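Four Grippers, Two Months and a Lot of Cups

I caught up with Maritza Correa on 7 July 2021, on a video call that was supposed to last half an hour and went well past lunch (my lunch, anyway - she'd already eaten). Maritza runs gripper trials at Asetstead, and since May she and her colleague Yanti Nugroho have been putting four of them through the same set of kitchen chores. I wanted to know which one won. She wanted to talk about tape.

"Everybody asks about the gripper first," she told me, laughing. "Ask me about the table! If the cup starts in a different spot every time, I'm comparing nothing."

So we talked about the table. They covered it in brown paper and laid out a grid in blue painter's tape, and every trial is logged by cell. Yanti did the taping, twice, and she'd like it known that the second go was straighter. "The fingers chew it up," she said when she joined us. "You come in low for a cup and you scrape the edge. I've stopped fixing it unless it gets in the way of the wrist camera."

The objects are all ordinary stuff: cups, bowls, a toaster. I asked why they didn't use proper test blocks and Maritza pulled a face. "Blocks are easy. A thin plastic cup tells you about your grip force right away. And a cup on its side is a whole different problem from a cup standing up."

I should say I've spent years writing about this kind of kit and I still love watching two fingers close on something flimsy. I could have looked at their pictures all afternoon.
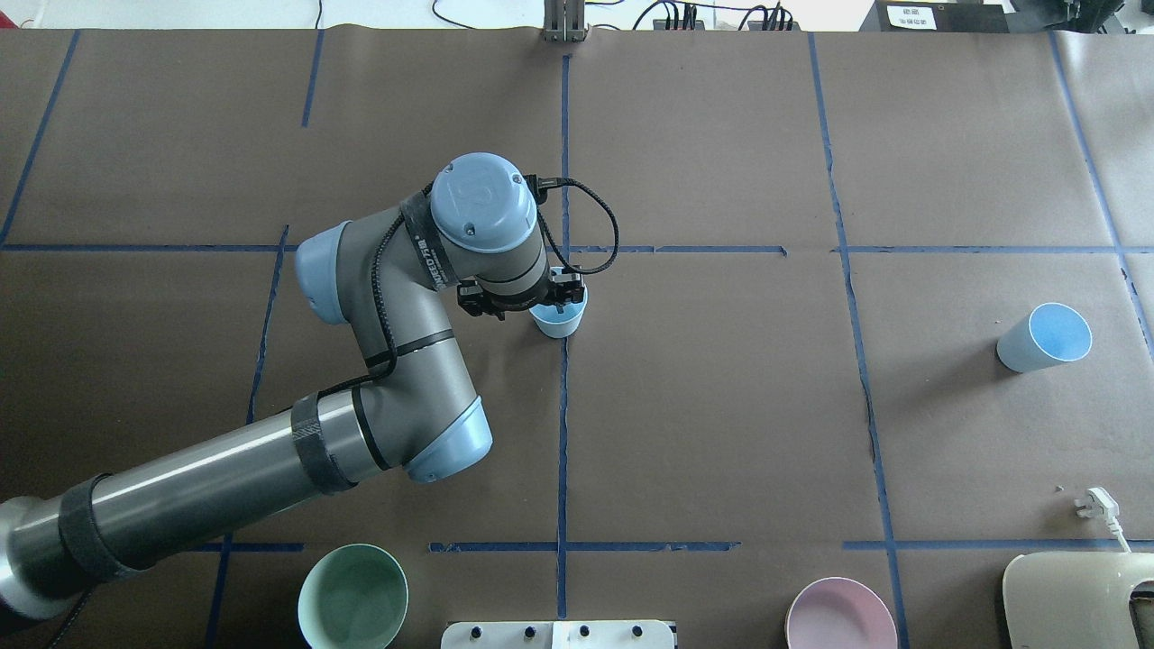
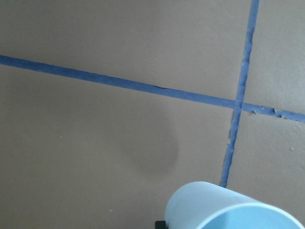
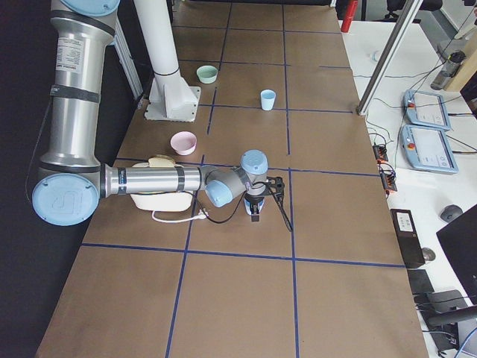
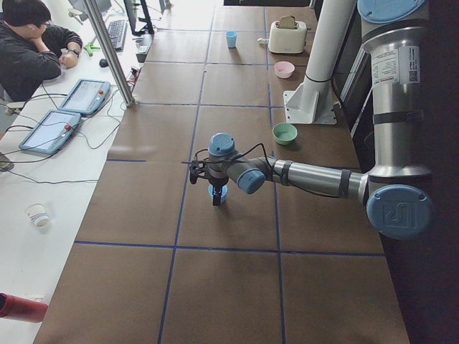

So which one did they like?

The short list came down to two, the Prelteo and the Skestano, both plain parallel designs with two fingers. Maritza leans toward the Prelteo. Over 252 upright cup picks it gave her the fewest slips, and she likes that it closes slowly without any fiddling in the settings.

"The Skestano is quicker, I'll give it that," she said. "But quick and a plastic rim don't mix. You get this little squeak and then the cup is on the floor."

Yanti doesn't agree, and I enjoyed this part a lot. She did most of the bowl trials, and she thinks the Skestano's fingertips sit better on a curved edge. "Maritza loves cups," she said. "Ask me on a bowl day and you'll get another answer."

They've logged 377 runs between them, and both of them think the sideways cup needs plenty more. Coming in at the wrong angle nudges it, it rolls a bit, and the pose the camera gave you a second ago is no good anymore. I asked if a better camera would help. Maritza said maybe, but she'd rather move the one they have a little farther back, where the fingers block less of the view.

The software question

For control they're using Jõgi, which Yanti set up, and she had plenty to say about it! She likes being able to swap gripper profiles without rebuilding the whole program. She doesn't like the error messages. "It says 'motion rejected' and that's all you get. Which motion? Rejected by who?"

Cables came up too. Both women had strong feelings about where to strap them on the arm - leave too little slack and the wrist can't turn all the way, leave too much and the loop drags over the bowls. They're on their third routing now and Yanti wants to try a fourth.

The toaster trials come next. Maritza is hopeful about the lever and much less so about the toast. "Bread crushes," she said. "I've got a feeling that'll be the one that changes my mind about everything." I've asked her to call me when it does.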